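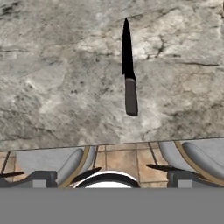 By Guðlaug Ladefoged

The sharpening van parks outside the Gradirside market at seven on Sunday morning, and by half past there is a line. People bring their knives rolled in dish towels or stuck between the pages of a phone book. One man carries a cleaver in a boot.

Melnyk, the family firm that runs the van, charges by the blade. It has worked this route for 40 years, first from a handcart and then from a secondhand bread truck. Last year it sharpened 1,374 knives at this one stop, along with garden shears and a few pairs of ice skates.

The work is simple to describe. The sharpener looks down the edge for chips, grinds those out on a wet wheel, then moves to a finer stone and finishes on leather. A paring knife takes a few minutes. A bread knife takes much longer, and some sharpeners refuse them.

Most home cooks wait too long. A knife that slides off a tomato skin has been dull for months, and the cook has been making up the difference by pushing harder. That is how fingers get cut. A steel rod helps between visits, but it only straightens an edge that is already there.

Storage matters too. Knives tossed in a drawer knock against spoons and each other. A wall magnet or a slotted block will do, and so will a cardboard sleeve and some tape. Glass and stone are bad surfaces to cut on -- wood or soft plastic is kinder.

The trade nearly disappeared from this part of the city. There were three shops on Uvov Street when I moved here, and the last closed when its owner turned 87. He sold his wheels to the Melnyks, who still use one of them for scissors.

I brought two knives and paid for both. The van leaves at noon and does not come back until the following month, so regulars from Zullia, across the river, tend to bring their neighbors' knives as well.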